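Drakos Toys > Indoor Play > Small Furniture > Onetti Drawer Box and Cabinet

Onetti Drawer Box and Cabinet
Item 814

The Onetti is a small wooden storage toy for tabletop use. It consists of a pale wooden cabinet with a white panel and a single drawer with a coloured front and a round knob. The drawer is meant to be opened, filled, closed and emptied again, and the set is sold to nurseries, playgroups and households on that basis. It is supplied assembled.

Cabinet

The body is 162 mm wide. Wood surfaces other than the coloured drawer front and the white panel are left unpainted and given one coat of clear water-based oil at the Foltadholm workshop. The oil leaves the grain visible and the colour of the wood will darken slightly over a few months, more so near a window. The oil is not applied to the inside of the drawer.

The white panel is smooth and has an oval slot cut through it. The slot takes flat items such as playing cards or cardboard tokens. Round items larger than a table tennis ball will not pass through and should go in by the drawer. Edges of the slot are rounded over and checked by hand.

Drawer

The drawer is a plain open box in the same pale wood. It slides wood on wood, with no metal runner and no plastic insert. There is a small side clearance, set so that the drawer can be pulled with one hand while the cabinet stays where it is. A stop at the rear keeps the drawer from dropping out in normal use. To remove the drawer for cleaning, pull it to the stop, lift the front a little and continue pulling.

Fronts are made in pink and red. Colour varies between batches, and under warm lighting the two can look closer than they do by daylight. The knob is a turned wooden peg with a rounded head, glued and pinned from behind. It is not threaded and should not be twisted. Knob and front are tested together to 3,000 pulls before a batch is released.

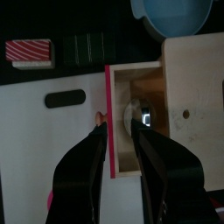
Fotis Sarantis: Mine was stiff for the first fortnight, then settled. I rubbed a candle stub along both lower edges and it has run freely ever since. I would not sand it — the clearance is small enough that you would notice.

Candle wax is suitable. So is dry soap. Furniture polish, cooking oil and spray lubricants should not be used on the sliding faces, as they soak in and swell the wood. If the drawer is stiff on arrival, leave it open in a dry room overnight before doing anything else. Most cases of sticking come from a change in humidity between the warehouse and the place of use.

Choosing contents

The drawer is deep enough for small balls, cotton reels, short spoons, keys on a ring and similar household objects. A rounded metal object will roll to the back when the drawer is pushed in quickly and strike the rear wall. This does no damage to the wood, but it is loud. A square of felt on the drawer floor reduces the noise. Cut the felt a little short on all sides so that it does not ride up.

Total load should be kept light. A drawer filled with gravel, sand or coins can be moved, but the front joint is then carrying more than it was designed for and the warranty does not cover it. Wet contents should be tipped out straight away. The interior is bare wood and will mark.

Use with other objects

In group settings the Onetti is generally put out with a few loose items that give the child somewhere to move things to and from. A tray, a flat board, a cup and a small pail are enough. The following points come from settings that have used the set daily.

A flat board in a pale colour helps a child find small parts and limits how far they travel. It should lie flat on the table and should not overhang the edge. Long thin items such as sticks are best kept to one side of the board, where they do not roll under the cabinet. Place the cabinet so that the full travel of the drawer is clear in front of it. If the table surface is polished, put a thin rubber mat under the cabinet.
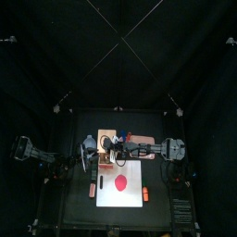 Can the drawer box be used without the cabinet?

The drawer will stand on its own and can be used as an open box, but it has no feet and its lower edges are the sliding faces. Grit picked up from a table or floor will scratch the cabinet when the drawer is refitted. Wipe the edges first.

Cup and pail

Two containers are offered separately as accessories. The cup is red plastic, tapered, and can be stood next to the box as a target for sorting or pouring. It is light and will tip if struck near the rim. For younger children, put a few dry beans or a flat stone in the bottom, taking the usual care over small parts.

The pail is stainless steel with a wire handle. The handle pivots on both sides and falls to the rim when released. Lifting the pail by the handle with one hand requires it to be raised upright first, and this is the movement most children need to practise. Filled to the rim with dry rice it becomes noticeably nose-heavy if carried at a tilt. Half full is a better working load. The bottom rim is rolled, so there is no raw edge in contact with the table.

Neither container is intended for food. Both may be washed by hand in warm soapy water. The pail should be dried after washing to avoid water spots. The cup should not go in a dishwasher. 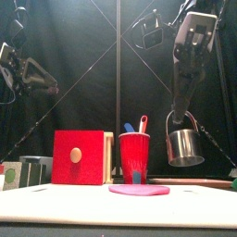 Drawer box with red front, shown with red cup and stainless-steel pail.

Care and cleaning

Wipe the outside of the cabinet with a damp cloth and dry it immediately. Do not immerse any wooden part. Coloured fronts may be brushed with a soft dry brush. Solvents and bleach wipes will lift the colour, first at the corners. Crayon on the white panel comes off with a melamine sponge used lightly. Heavy rubbing will leave a dull patch.

Re-oil the unpainted outer wood once a year if it looks dry. One thin coat is enough. Allow a full day before closing the drawer.

Labels or coloured tape may be added to the cup or the cabinet for sorting work. Use a low-tack tape and avoid the sliding faces. Tape left on for several months will leave a paler mark on oiled wood.

Repairs and spare parts

Spare fronts, knobs and stops are kept in stock for all versions made at Foltadholm. A replacement front comes with the knob already fitted. The old front is held by four pins and a line of glue, and it can be taken off with a thin blade worked in from below. Customers who prefer not to do this may return the drawer alone. The cabinet is not needed, as all drawers are cut to one gauge.

Repairs are handled by Jerome Dizon at the Jadadstead depot. Please include a note of the front colour and say which way the drawer sticks or rattles, if that is the fault. Drawers received before noon are normally inspected the same afternoon.
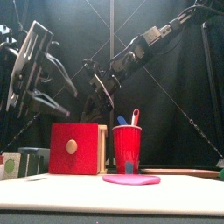
Red front with central wooden knob, light wood frame at the side.

Ordering

The cabinet and drawer are sold as one unit. Cup and pail are ordered separately. Boards, trays and mats are not supplied. The current run is limited to 2,000 units, with red fronts leaving the workshop first and pink fronts following in April. Nursery orders of six or more are packed in one carton, with the drawers taped shut for transit. Remove the tape slowly, pulling along the grain.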